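Der Wegweiser von Zidovbridge

Im Schuppen meiner Großmutter lag er, unter zwei Kartoffelsäcken: ein Wegweiser! Ein echter Militärwegweiser aus Blech, mit abgeblätterter Schrift. Links »Wurum 28«, rechts »Hivier 16«. Ich stand da mit der Taschenlampe und hätte am liebsten das ganze Dorf zusammengerufen.

Großmutter kam in Pantoffeln über den Hof und war gar nicht überrascht.

»Den hat mein Bruder umgedreht«, sagte sie. »In der Nacht, bevor die Kolonne kam.«

Umgedreht! Man muss die Kreuzung von Zidovbridge kennen, um zu begreifen, was das hieß. Die eine Straße führt zur Brücke, die andere ins Moor von Habte, und im Dezember trägt das Moor nicht einmal einen Handkarren. Die Geschütze sind trotzdem hineingefahren – alle, eins hinter dem anderen.
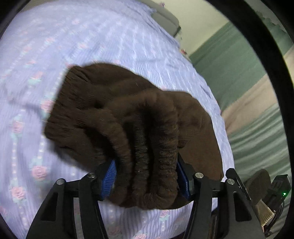
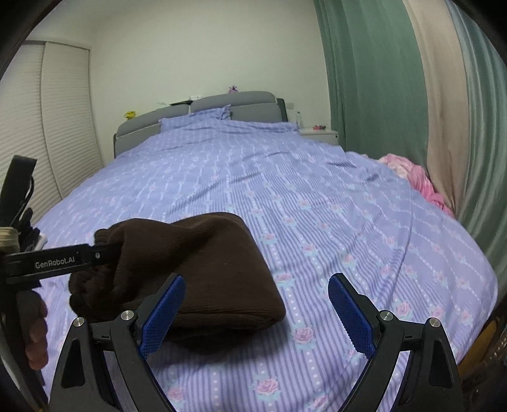
Was im Moor geschah

Sie hat es mir am Küchentisch erzählt, bis der Kaffee kalt war. Wie die Motoren die ganze Nacht heulten. Wie die Soldaten Bretter aus den Scheunen holten und die Bretter einfach verschwanden. Und wie ihr Bruder, sechzehn Jahre alt, hinter dem Ofen saß und vor lauter Angst Schluckauf bekam, so laut, dass die Mutter ihm ein Kissen vors Gesicht hielt.

Am Morgen kam ein Offizier und fragte nach dem Weg zur Brücke. Die Mutter zeigte ihm den richtigen. Da war die Brücke schon gesprengt.

»Und der Wegweiser?«, fragte ich.

»Den hat er zwei Tage später geholt. Mit dem Schlitten. Er wollte ihn nach dem Krieg wieder richtig herum aufstellen.«

Ich habe das Blech den ganzen Abend geputzt, mit Öl und einer alten Zahnbürste, und unter dem Rost kam eine Nummer hervor: 309. Großmutter fuhr mit dem Finger darüber. Dann stand sie auf und suchte die lange Leiter.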